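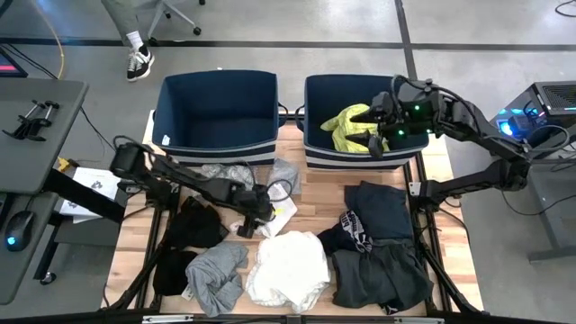
Progress report to the Droreo fund
Clothing sorting room, Kenier reuse centre
Period covered: up to 31/03/2024

1. Summary

The work goes forward in the way we described in our application. The sorting of donated clothes has moved from the corridor to its own room, the tables are in use, and the new bins have been delivered. Two points are behind the plan, the labels and the shelves, and I explain both of them under point 4.

2. What was done in the period

With the first part of the grant we prepared the room. The walls were painted and the old carpet was taken out. The sorting is now done on a wooden table, with the bins placed next to each other on the far side, so that the clothes can be spread on the near side and each piece can be looked at before it goes in.

The bins are of navy blue fabric with a light grey and white striped band on the lower part. We bought 8 of them from the firm Halto. Before, we used cardboard boxes, which became soft at the bottom and had to be replaced often. The fabric bins can be carried to the next room by one person, and when they are empty they take little place.

In this period we received 400 kilos of clothing. Most of it is everyday clothing for adults: T-shirts, pullovers, trousers. The colours are mostly dark, black and navy and grey, and a yellow-green piece or a white one is quickly seen among them. We receive less children's clothing than we expected, and almost no winter coats.

3. How the sorting is done

Each delivery is emptied on the table in portions. We learned in the first weeks that it is better to put a small heap and finish it than to cover the whole table, as pieces were lying under other pieces and were checked twice or not at all. Dark garments on top of other dark garments are the most difficult in this respect.

Every bin has one purpose at a time. Clothes in good condition go in one, and clothes for repair go in another. What can only be used as cloth is collected in sacks by the door and is fetched by the firm Cordeiro, with which we made an agreement for 11 months. Folding is done after the sorting, at a separate table. We tried to fold directly while sorting, but it was slower and the piles fell down.

4. Delays and difficulties

The printed labels for the bins are not ready. The first ones were too small to read from the other side of the table and we have ordered them again. In the meantime the purpose of each bin is written on a paper on the wall.

The shelves for the folded clothes were delivered with 2 wrong side pieces. The supplier has accepted to change them, but has not yet given us a date. Until then the folded clothes are kept in the corridor, and this was a matter of complaint from the neighbours in the building.

5. Money

The costs for the room and for the bins are within the budget. The painting was cheaper than planned. We ask for your permission to use the difference for a better lamp above the table, as it is hard to tell black from dark navy in the late afternoon.

6. Next period

We will put up the shelves and the labels, and start the repair corner. The next report will be sent in September, together with the receipts.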